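Community > Robots & Automation > Rules and Good Practice

Search the help community Go Advanced search

Does a wrist camera count as "checking the gripper is empty"?

Posted by Odell_nights

We have a small arm at work that sorts parts on second shift, in the Tutullow building if anyone here knows it. Our house rules were written by a man who has since retired to a lake. Rule 8 reads, in full: "Gripper to be verified empty before mode change." It doesn't say verified by whom, or how, or from what distance.

For years that meant somebody walked over and looked. Now we have a camera on the wrist, and the second shift lead wants to do the check from the desk, on the screen, with coffee. First shift says this is cheating. I have been asked to settle it, apparently on the grounds that I own a binder.

Switching out of auto means a person will shortly be putting their hands in there, so I'd like to get this right. I'd also like to keep the answer to one page. The last procedure we issued was 413 lines long and I have never met anyone who got past the definitions.

Is a look at the camera picture good enough? If it is, what should the rule say?

Trinidad Tan

It's good enough for the question "is something in the gripper." It's no good at all for "is it safe to reach in," and I suspect your Rule 8 has been quietly doing both jobs since the lake man wrote it.

So split it into 2 rules. The first is about the part. Fingers commanded open, picture is live, no part between the fingers, write it in the log with your initials. The desk is fine for that. Coffee is fine for that.

The second is about the person. Whatever your risk assessment says about getting into the cell (stop, lock, key in pocket, whatever you've got) happens at the cell and the camera gets no vote. A wrist camera looks where the wrist points. It has no opinion on your coworker standing behind the arm, or on stored air, or on whether the drive is going to wake up.

A few things I'd put in the first rule, having left each of them out at some point:

Say "live" and say how you know. We make people jog the wrist a hair and watch the picture move. At Ekosbridge we once signed off a frozen picture for most of a Monday. The gripper was beautifully empty in it.

Say what has to be visible. I use "both fingertips and the whole gap." If you can't see both tips, you haven't checked, you've guessed.

Say what to do about smudges. People will look at a blurry something near the edge and decide it's the fixture, because it's usually the fixture. Our rule is that if you can't name it, you walk over. This was unpopular for a month and now people just walk.

And put a reference picture next to the screen. Ours is below. It's dull, and I'd recommend a dull one, since an interesting reference picture means you've got something in the gripper.
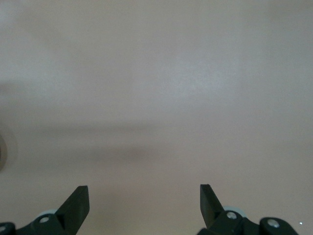 Fingers open, nothing between them. Dark shape at far left not identified: walk over.

Print it big enough to see the edge. People look at the middle and call it done, and the middle is the easy part.

Also worth a line: plain pale backgrounds help. A black finger against a pale surface is hard to misread. We used to park over a bin of black parts and argue.

tagle_maint

just walk over. its like 8 steps

Grommet & Sons

Mostly agree with Trinidad, but I'd add a warning about the word "verified." An auditor will ask you what the verification is and you'll want a better answer than "a look." If the control system can tell you finger position or grip force, record that with the picture. Neither one is much by itself. A thin part can read as closed on nothing, and a camera can miss what's stuck to the back of a finger.

Check your robot's manual too, and whatever standard your site says it follows. I'm not going to quote clause numbers at you from memory. I did that here once and I'm still getting messages.

As for logging, keep it short. We had nearly 4000 entries from one year and every one of them said "OK." Ask for the time, initials, and whether they walked over. The third column is the only one I read.

Odell_nights

Going with the split. First shift is calling it a win, second shift is calling it a win, and the binder is one page thicker. Tagle, it's more like a flight of stairs and a badge door, but noted.

Last updated: July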